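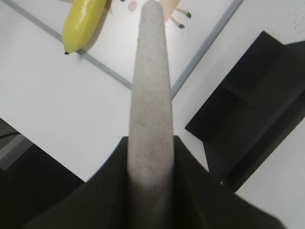 2 min read

Progress on the Palma bus pilot is slower than Ploltenance claims. Ridership rose to 69 a day in October – mostly on free passes.

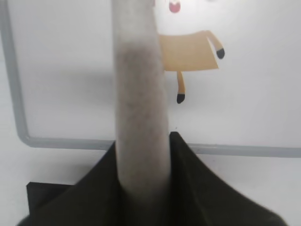 We would not read that as demand. Only 13 riders have paid full fare twice.
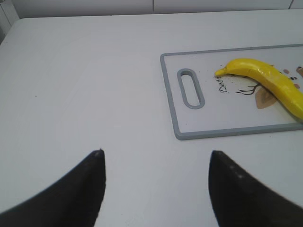
Spending stands at $2,585 for new stop signs, and Skiline has yet to send its timetable data. 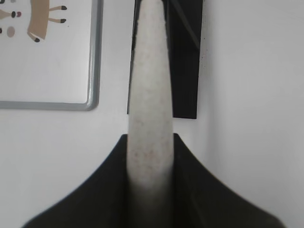 Report author, Grants Officer, Nosine

We suggest holding the next payment until paid trips reach 50 a day.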